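I've had the Kubo desktop arm kit for 28 days now and I wanted to love it! It's a small grey servo arm from Grovau, sold for $268, and I've had it picking up a chunky green cube since April, on and off (mostly off, as you'll read).

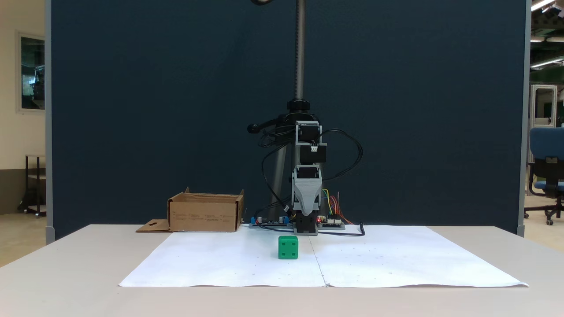 **Reliability and safety: 2/5**

So, the fault. On the thirtieth or so grab the shoulder servo let go, and the whole arm dropped nose-first onto the table. No warning, no beep. I had my fingers near the tip, and it stung! Power-cycling brought it back, then it did the same thing again after lunch.
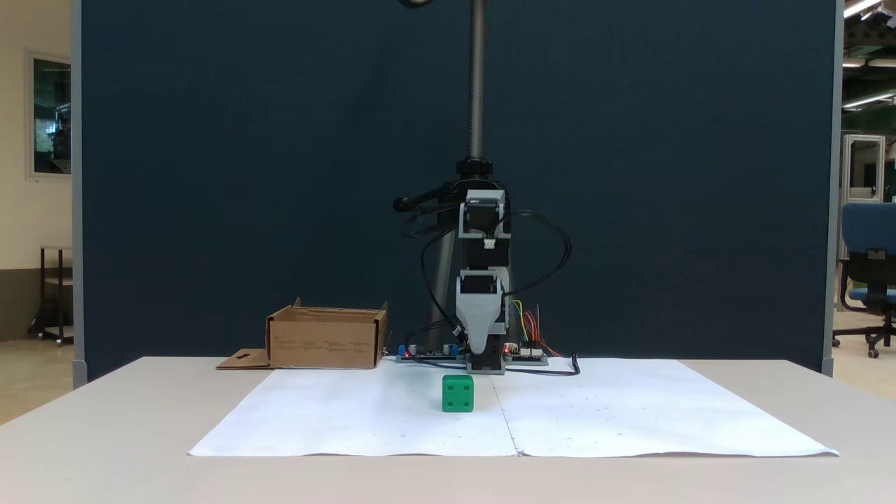
Jennylyn Policarpio on the Flerex forum told me to check the servo plugs, and one of mine was only half seated. Pushing it home helped a lot, but it still sags on long reaches, and there's no stop button anywhere in the kit. For that money I'd expect one. I now keep one hand on the power switch and the other well out of range.

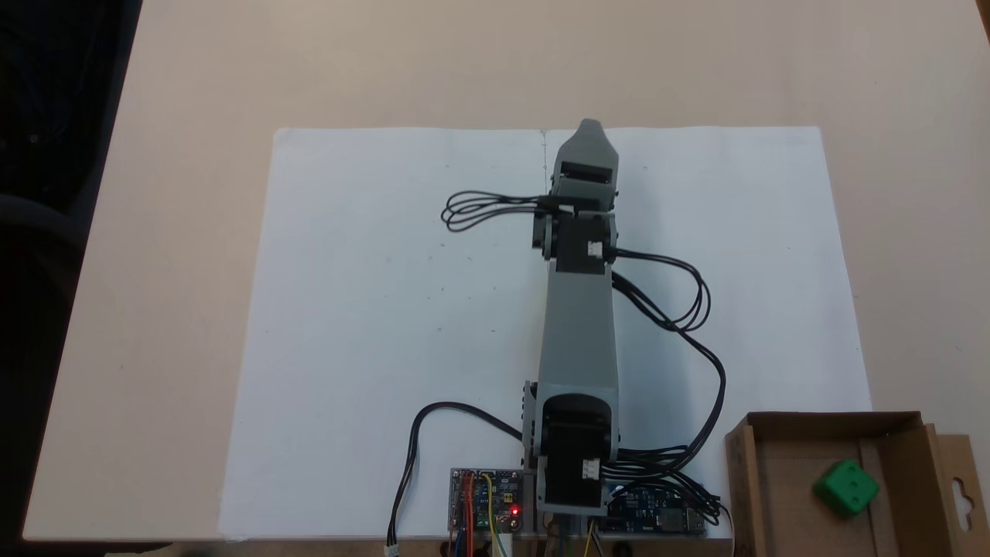
*The Kubo at full stretch, with the green die in the box.*

Support did offer a replacement servo, so a bit of credit there. Still waiting on it.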